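Mesura rectangular work table, white top

Mesura > Tables > Work tables > Rectangular, white

In stock at Avville. Ships flat, one box per table. Second box for the legs.

A plain white table for rooms that get used for a bit of everything — sorting, packing, lunch, group work, testing, whatever is on the calendar. Straight edges, flat top, no trim, no drawers. Sold singly. Most customers end up ordering two or more and setting them next to each other, so please read the part on joining before you order.

Page last updated 21 Feb 2018. Leg section rewritten, old leg drawings removed. 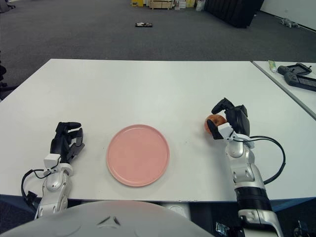
TOP AND SURFACE

White top, dark underside. Photographed with the Tomić coupe plate in pink, sold seperately, see further down. The apple is not for sale.

The top is smooth and matte. Wipes down with a damp cloth and a drop of dish soap. No scouring powder, no steel wool, no bleach wipes left sitting overnight. Pencil comes off with an ordinary eraser. Ballpoint usually comes off with rubbing alcohol on a rag, test a corner first. Permanent marker — try, but no promises.

It will scuff. Every white top scuffs once people start sliding things on it. Light marks from plates and boxes mostly clean up, deeper ones stay. If you want a top that looks new after three years, look at the Mesura gray, same size, same price.

Hot pans: use a trivet. Mugs and dinner plates are fine.

LEGS AND ASSEMBLY

Four legs, all the same, no left or right. Bolts and hex key in the leg box. Two people, 20 minutes if the floor is level. Tighten everything by hand first, stand the table up, then go round again with the key. Do not stand it on its edge with only two legs on!

Leveling feet on all four. Turn clockwise to lower. On carpet let the table settle for a day and check again.

Load is 300 lb spread over the whole top. Not 300 lb in the middle, and not somebody sitting on the end.

PUTTING TWO TOGETHER

Straight edges, so tables can go side by side, end to end or at an angle. Set at an angle you will get a gap, small things roll into it. For a flush line order the joining plates (pair, screws included), they fit underneath and don't show. Joining plates fit tables bought after January only. Older tables have different holes, call us and we will find you the old kind while they last.

Level both tables before you screw the plates in. After is too late.

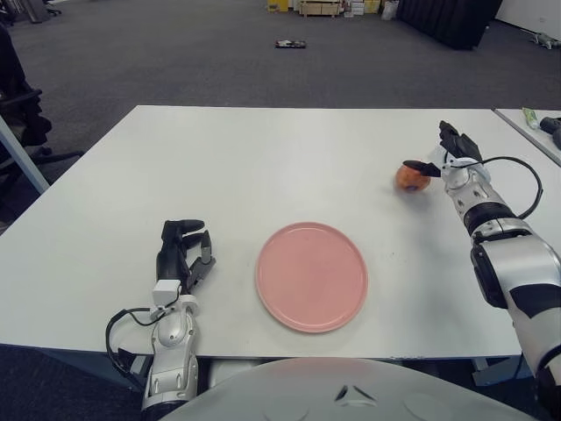

Mesura white top with the Tomić plate, second white table alongside.

WHAT GOES ON IT

People ask about the plate so it has its own line now. Tomić coupe plate, pink, ceramic, raised rim. Round. Shallow enough for a sandwich or a piece of fruit, rim high enough to stop a grape from leaving. Matte finish, so forks do leave gray lines after a while, baking soda paste takes them off. Dishwasher yes, microwave yes, oven no.

Sold single or in a carton of 12. Also in cream. Blue is discontinued, please stop asking the warehouse.

Pink shows up well on a white table, if that matters to you. Cream does not. A preschool that bought the cream swapped them for pink inside a month.

PRICES AND ORDER CODES

Table, white top, with legs — $445
Table, gray top, with legs — $445
Replacement top only, white — call for price
Joining plates, pair — $61
Leveling feet, set of four — call
Tomić plate — see tableware page

Schools and offices ordering ten or more, ask for the contract price. We have more than 1,000 of the white in the warehouse so quantity is not a problem, truck space sometimes is.

DELIVERY

Delivered by Vurkel to the curb, or to the room for an extra charge. Tell us about stairs when you order. Elevator too, the box is longer than people expect and some elevators won't take it. Measure corner to corner.

Check the corners of the box before you sign. Damaged corner on the box ususally means a damaged corner on the top. Write it on the slip, take a picture, send it to us within five working days. Tops with shipping damage are replaced free, we don't need the old one back.

Returns 30 days, unassembled, in the box. Assembled tables can come back to Avville but you pay the freight both ways and lose the leg box charge.

Plates: unopened cartons only.

See also: Mesura folding table / Mesura bench, low / Tomić bowls / Felt pads for leveling feet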